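가사 노동 자동화의 현재 수준에 관한 조사 보고서
부제: 양팔 로봇의 천 다루기 작업을 중심으로

1. 조사 목적

본 보고서는 가정과 매장에서 반복되는 정리 작업을 기계가 어느 정도까지 대신할 수 있는지 검토한 결과를 정리한 것이다. 조사 대상은 빨래 개기, 진열대 정돈, 소형 부품 분류의 세 가지로 한정하였다. 이 가운데 천을 다루는 작업에 가장 많은 지면을 할애하였다. 접시나 상자와 달리 천은 집을 때마다 모양이 달라지며, 같은 동작을 되풀이하여도 같은 결과를 기대하기 어렵다.

2. 작업 환경

작업은 대리석 무늬가 있는 검은 바탕의 작업면에서 이루어지며, 대상물은 회색 천이다. 관찰은 손목 시점과 고정 시점으로 나누어 실시하였다.

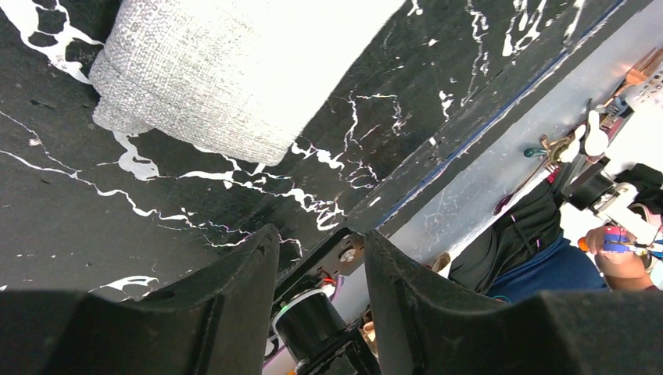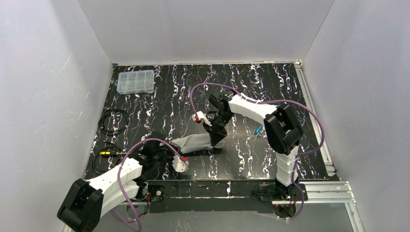 작성: Telari 공학교육원 자동화과정 학생 연구반 | 2025년 1월 24일

고정 시점에서는 두 팔의 집게가 구겨진 천의 양 끝 가까이에 놓여 있어 전체 배치를 파악하기 쉽다. 손목 시점에서는 집게 손가락이 화면 아래쪽을 크게 차지하고, 천은 위쪽에 일부만 보인다. 연구반은 두 시점을 함께 사용해야 천의 끝단 위치를 판단할 수 있다고 보았다.

3. 시험 결과

12월까지 Flira 실습실에서 수집한 동작 기록은 모두 1504건이다. 이 중 천을 펴서 반으로 접는 과제 163건을 따로 분석하였다. 한쪽 끝을 집는 단계까지는 대체로 안정적이었으나, 양쪽 끝을 동시에 당겨 주름을 펴는 단계에서 실패가 집중되었다. 주된 원인은 두 겹을 함께 집는 오류였다. 천 한 장을 접는 데 거의 15분이 걸린 기록도 있었다.

4. 현장 적용 가능성

매장용 정리 장비를 검토 중인 Horia 상점의 담당 부서에 서면으로 의견을 구하였다. 해당 부서는 속도보다 중단 없이 작동하는 시간을 중요하게 본다고 회신하였다. 규격이 일정한 상자를 옮기는 일은 현재 기술로도 도입을 논의할 수 있으나, 의류 정돈은 사람이 수시로 개입해야 하므로 인력 절감 효과가 작다는 것이 연구반의 판단이다.

5. 한계 및 후속 과제

이번 조사는 한 종류의 천과 한 곳의 작업대에 국한되었다. 두께와 신축성이 다른 천, 조명이 바뀌는 환경에서의 시험은 포함하지 못하였다. 다음 학기에는 Liew 과제와 연계하여 수건과 양말을 대상에 추가하고, 접기 과제의 기록을 1000건까지 확보할 계획이다. 실패 유형의 분류 기준도 이때 함께 개정한다.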